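How does a robot learn to pick things up?

Picking up a potato is easy for you. You look at it, reach out, close your fingers and lift. You do not have to think about how wide to open your hand or how hard to squeeze.

A robot has to be given all of that. For a long time, people did it by writing instructions. Move the arm this far. Open the fingers this wide. Close them. This works well in a factory where every part is the same shape and always sits in the same spot. It works badly in a kitchen. One potato is long and the next is round. One has rolled behind a bowl. You would need a new set of instructions for each of them.

So many robots are now taught in a different way. They are shown examples.

What is an example?

An example is a record of one job being done once. The job might be "pick up the potato" or "put the spoon in the drawer". Each example has 3 parts:

What the robot's cameras saw.
Where the arm and fingers were at each moment.
What the arm and fingers did next.

A computer program goes through lots of these examples and looks for patterns. After a while it can make a good guess at what to do next, even with a potato it has never met before. This kind of program is called a learning system.

Who makes the examples?

People do. At the Eltia project in Prodcombe, a person sits near the robot and holds a set of controls. When the person moves the controls, the robot's arm moves too. The person is doing the job using the robot's fingers instead of their own. This is called teleoperation, which means working something from a distance.

It is slower than using your hands. New operators often miss the object or knock it over. Most of them get better after a few days of practice.

Many robots have a small camera fixed at the wrist, close to the fingers. It moves wherever the arm moves, so it gets a near view of whatever the robot is reaching for.
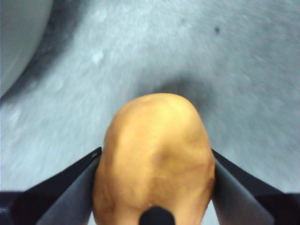 A robot with two fingers cannot wrap them round things as you can with your whole hand. It has to press from both sides. If the fingers close too near one end, a heavy vegetable may tip or swing. If they press too hard, a soft one may be squashed. The operator has to choose a good place to hold, and the choice becomes part of the example.

How many examples are needed?

More than you might think. In September the Eltia team saved 2,379 examples. On a good day one operator can record 100. The team used 16 kinds of fruit and vegetable, and they moved things to a new place before each try. If the potato always started in the same spot, the program might learn the spot and take no notice of the potato.

They change other things as well. Sometimes the blinds are open and sometimes they are shut. Bowls and boards are swapped. Small carrots are used one day and large ones the next.

What about mistakes?

Not every try goes well. Things get dropped, or the arm bumps into a bowl. Afterwards, someone watches the recording and gives it a label, such as "finished" or "dropped". A label is a short note that tells the program what sort of example it is looking at. Tries that went wrong can still be useful if they are labelled properly, so the team keeps them in a separate folder.

Try it yourself

You need a partner, a potato, a bowl and a pair of kitchen tongs. Ask your partner to shut their eyes and hold the tongs. Using only words, guide them until the potato is in the bowl. Write down every instruction you gave. Now move the potato and the bowl, and read out the same list. See how far your partner gets.

Words to know

Gripper: the part of a robot that holds things.
Operator: the person working the controls.
Label: a note saying what an example shows.

Page last changed 15 October 2020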